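Relatório intercalar à Fundação Sobczak
Projeto Pravex — receitas de pão e sopa para cantinas escolares
Período: de junho a 2018-09-30
Responsável: Zuzanna Pawłowska

## Ponto de situação

O trabalho de ensaio das receitas de pão está concluído na cozinha de Sidholm e atrasado na de Flumcombe. Fizemos 112 fornadas no período. O atraso em Flumcombe deve-se ao forno, que aquecia mais do lado da porta e deixava metade dos pães com a côdea escura e o miolo cru. O termóstato foi substituído e repetimos as fornadas afetadas com a farinha que sobrava do mesmo lote.

A receita base usa farinha de trigo e farinha de centeio, água, sal e massa-mãe. Baixámos o sal em relação à versão entregue com a candidatura. Yuxi Tan testou também uma versão com aveia demolhada de véspera, que se conserva melhor até ao dia seguinte mas pega às formas se estas não forem bem untadas.
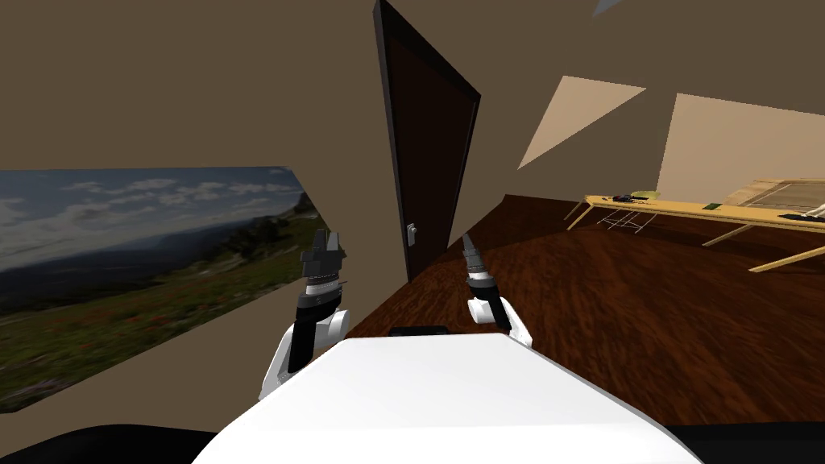

*Robô de tronco branco com dois braços (simulação).*

## Sopas

Ficaram fechadas 16 receitas de sopa, todas escritas para panela grande e com as quantidades em peso. Retirámos a de nabiça, que amargava quando ficava em espera antes do serviço, e passámos a de feijão-frade para a ementa de inverno. A de abóbora com maçã ácida foi a mais repetida a pedido das cozinheiras.

Continua por resolver a textura do creme de couve-flor. Com batata fica pesado; com arroz engrossa demasiado ao arrefecer. Teodor Pawlak vai experimentar com alho-francês e menos caldo.

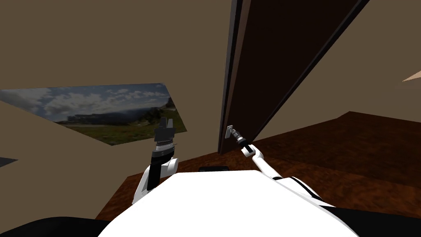 As provas com alunos passam a ser feitas fora do refeitório, numa sala mais pequena onde se consegue ouvir cada turma. O mobiliário está encomendado: mesas baixas, bancos e um carrinho para os tabuleiros. Para as paredes pedimos uma coisa simples, um quadro de paisagem como o que aparece atrás da pinça, e nada de cartazes com alimentos, que em junho influenciaram as respostas dos mais novos. As fichas de prova foram encurtadas e têm agora espaço para comentários livres.

## Formação

Realizaram-se duas sessões com o pessoal das cantinas, ambas orientadas por Nikola Nowicki. A primeira tratou da manutenção da massa-mãe e a segunda da moldagem e do corte. Quem faltou recebeu as folhas de apoio, mas convém repetir a parte prática — a moldagem não se aprende no papel.

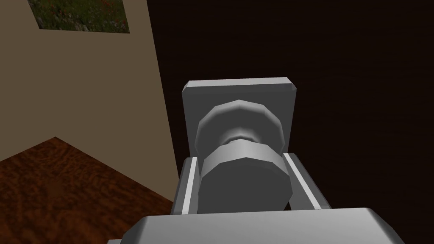

*Pinça junto à maçaneta cinzenta de uma porta castanho-escura.*

## Despesas e desvios

A rubrica de ingredientes está dentro do previsto. A de equipamento foi ultrapassada por causa do termóstato, e pedimos autorização para cobrir a diferença com o saldo das deslocações. Yasir Gondal enviará os comprovativos em separado.

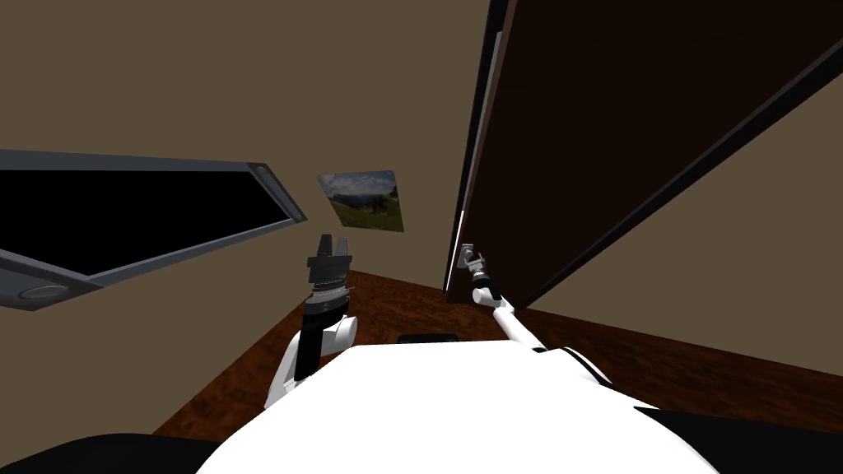 **Equipa de Ensaios Culinários · Pravex · Sidholm**

## Próximo período

- Terminar as fornadas de repetição em Flumcombe e enviar os registos de temperatura.
- Fechar o creme de couve-flor ou retirá-lo da lista.
- Rever as fichas técnicas com indicação de alergénios, incluindo a versão com aveia.
- Marcar nova sessão prática de moldagem.

A versão revista das fichas de pão segue assim que a Fundação responder ao pedido de transferência de saldo.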